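Wiping Down Pale Surfaces Without the Streaks

Posted in: Around the House, Benches and Tabletops

I love a pale benchtop. I grew up with speckled brown everything, so when we finally did up the kitchen I went for light grey across the lot – bench, table, the shelf over the laundry tub – and I've never been sorry. But pale matte surfaces have their own little ways, and it took me a good couple of years (and plenty of emails from readers who know more than I do) to work out a routine I'm happy with. So this page is a gathering of everything that has worked at our place and at theirs. Please steal all of it!

Start dry

I used to go straight in with a wet cloth. Crumbs, flour and fine grit turn to paste the minute they get damp, and then you're just pushing paste about. Now I do a dry pass first, with a soft brush or an old cotton tea towel folded in four. Sweep towards you, catch it all in your hand or a dustpan, done. It takes next to no time and the cloth stays cleaner for the next bit.

If you've been baking, a plastic dough scraper held nice and flat is wonderful for dried flour. Don't use a metal one, please. I did that once, by the stove, and I still see the mark every morning when I make the porridge.

The everyday wipe

A bowl of warm water, one small squirt of dishwashing liquid, a microfibre cloth wrung out hard. I mean really hard, until you can't get another drop out of it. Most streaks I've ever made came from too much water or too much soap, and usually both at once.

Go in long straight strokes from one end to the other, overlapping a bit, like mowing the lawn. I was a circles person for years and had to retrain my arm. Then a second cloth with plain water, also wrung out, and a dry one to finish. Three cloths sounds like a lot until you buy a bundle of them and keep them rolled up in a jar by the sink.

Check it from the side

My favourite trick on this whole page! Crouch down so your eyes are nearly level with the surface and look along it towards a window or a lamp. Every smear, ring and sticky fingerprint shows up at that angle. Standing over it you'll miss half of them, especially on a matte finish, and you can easily mistake a soft shadow for a grubby patch (I've scrubbed at the shadow of the kettle more than once).

Late afternoon is the best time at our house. Overhead light on its own is hopeless, so if your kitchen is dark, a torch laid on the bench does a lovely job.

Specks and little dark marks

When you find a small mark, work out what it is before you attack it. My order goes like this:

Fingertip first. If it rolls or lifts, it's a crumb or a bit of grit.
Then a damp cloth held on it for a minute or so. Dried jam, tea and sauce nearly always let go.
Then a dab of bicarb mixed with water, about as thick as toothpaste, rubbed lightly with a fingertip and rinsed off well. Try it somewhere hidden first, as it can shine up some matte finishes.
If it's still there, it may be a nick or a scratch, and more rubbing will only make a shiny patch around it.

Pen and pencil deserve a special mention for anyone with kids doing homework at the table. A clean white eraser takes pencil off a treat. For biro, a little rubbing alcohol on a cotton bud has worked on our laminate, but look up the care notes for your own surface, because some painted and oiled finishes really don't like it.

A reader tip I use all the time

Pushpa Bansal wrote in with this one in April and I've done it ever since. She keeps a tray at the end of her bench for anything that drips or leaves a ring – oil bottle, soy sauce, honey, the coffee gear – and wipes the tray instead of the bench. You can pick up the whole lot in one go when it's time to clean. I use an old baking tray with a folded tea towel in it, and the towel goes in the wash with the others.

Washing the cloths

Please skip the fabric softener with microfibre! It coats the fibres and they stop picking things up, and then you're back to streaks. Warm wash, a little detergent, no fluffy towels in the same load, and hang them out. If yours have already gone a bit slick, soak them for half an hour in hot water with a splash of white vinegar and then wash as usual. Most of mine came good.

I cut the corner off any cloth that's been demoted to floors and bins. One snip and there's no mixing them up, even when somebody else is doing the cleaning.

Things I've stopped doing

Spraying straight onto the surface. It leaves dots where the droplets land. I spray the cloth.
Vinegar on everything. It's fine on plenty of things and bad news for marble and other natural stone.
The rough green side of the sponge, anywhere I'd mind a dull patch.
Paper towel for the final dry. It leaves lint all over a pale bench, and a cotton tea towel does it better anyway.

Keep the tips coming, I read every one of them, and I'm especially keen to hear from anyone with a good method for turmeric.
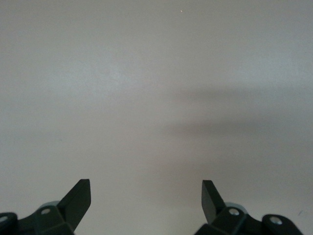
How often should I do the full three-cloth wipe?

Once a day is plenty for a kitchen bench that gets cooked on, and once or twice a week for a side table or a desk. In between, a quick dry brush and a damp cloth on any spills will keep it looking good.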